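Visit to the Citorum training lab, Priretberg

Our group went to Priretberg in September to look at how Citorum runs its surgical robot training room. We have to put in an equipment request before the next budget round, and the question was whether to buy a full bench setup now or lease for a year first.

The room is smaller than I expected. There are two benches, each with a pair of arms, a console and a monitor on the wall. Murray Baxter showed us around and let us stay for a suturing session. He was open about costs. The arms were bought, the consoles came on a service contract, and the part they got wrong in the first year was supplies. Practice skin, needles and thread had no line of their own in the budget, and they got through 261 pads.

The session we watched was basic stitching: a curved needle in one instrument, a grasper in the other, and a short cut in the pad to close. Each knot takes a lot of small movements, and a pad can take several cuts before it is thrown out.

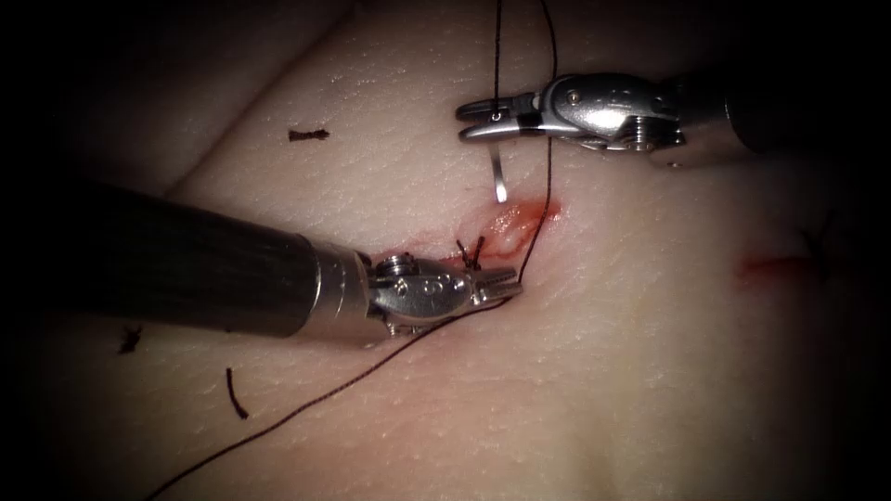

Takeshi Morikawa's advice was to price the instruments before the arms, and to ask every vendor how many uses each tip is rated for. On his figures a spare grasper and needle driver should be in the first order, and 4,000 a year per bench set aside for replacements. He would lease the arms for the first 2 years and decide after that.

We also asked about space. Each bench needs clear floor on 3 sides and its own power circuit, and Citorum had to move a sink to get that. Ezeani quoted them for the electrical work and Tuso did the flooring. Both jobs ran past the delivery date, so the arms sat in crates in the hallway.

For our request I have put down one bench, leased, with supplies and instruments on separate lines. Still to come are the service contract terms, which Murray has promised to send, and a floor plan of our own room with the door widths marked.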